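Review: Plirkbridge hand-held gripper, tried at the Duneseck open day

Duneseck runs its garment-handling demonstration twice a year, and the November session was given over to the Plirkbridge hand-held gripper. The unit has two fingers, is carried by an operator and records grasps for later use in training a robot arm. Chih-ming Mok ran the bench and let visitors work it for as long as they liked. I used it for nearly 400 grasps.

Finger action is good. The curved tips close evenly and hold a thick bunch of cloth without slipping. Single layers are harder. On a flat sleeve I usually needed a second attempt, and the tips tended to push the fabric ahead of them.
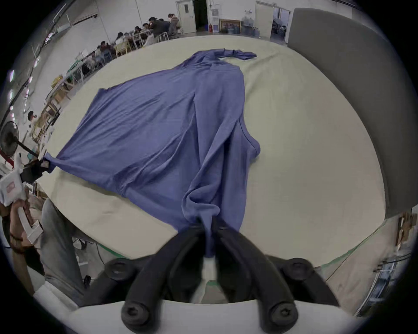

Shirt on the demonstration table, held at the hem and at the end of one sleeve.

Two-handed work is where the tool earns its price. With one unit on the hem and another on a cuff, a shirt can be pulled out without touching it by hand. Trigger travel is long, and my forearm was tired after an hour.

Chia-hao Lui gave the pad life as 1000 cycles on denim and 800 on canvas. I could not check either figure. Pads are sold in packs of 2, which is stingy. The Grilinska pads fit the same mount and grip thin cotton better, but they leave marks on dark cloth.

Recommended for shirts and towels. For hosiery, wait for the narrow tips.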